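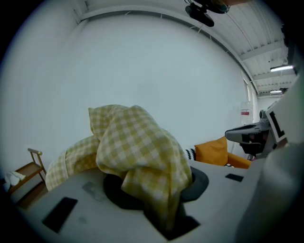
Havport Laundry Notes

A small collection of everyday laundry pictures and notes, all about cloth – how it bunches, folds and drapes. Checks and gingham are my favorites, so expect plenty of them!

What you get
Up to 20 short sessions, sorted into 2 folders: cloths and clothing. Each session has a plain text note on the fabric.

Still to come
Bram Groen is adding towels in August, and I can't wait.

Contact: Mitiku Moges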